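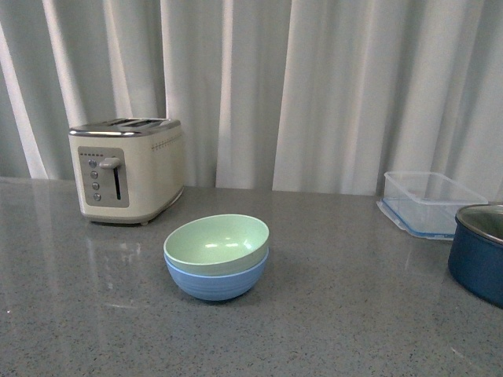 Breakfast counter, Pruitt House: toaster and nested bowls.

Progress report to the Nirbridge Fund, 5 November 2022
Prepared by Nneka Oyelaran

The shared kitchen at Pruitt House has been open to residents every morning since April. We have served 2271 breakfasts in that time, 333 of them to people in their first week with us. Most residents now make their own toast and cereal, and staff step in only when asked.

Spending on small appliances and tableware stands at $936. That covers the toaster, the bowls and the curtain. Another $263 is set aside for replacements and has not been touched.

We changed how the bowls are kept. They used to go back in a wall cupboard that several residents could not reach. Now they stay out on the counter, the smaller ones inside the larger.
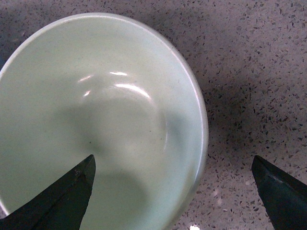
Cletus Abernathy checks the tableware on Fridays. Anything chipped is taken out of use, and bowls with crumbs or specks in them go back to the sink. Glazed bowls have held up better than the plastic ones we had at the Vonton site - those scratched within weeks.

Two items are still open. The second toaster for the upstairs kitchen is on order from Gitport, and the cupboard shelves have yet to be lowered. We expect to report on both next quarter.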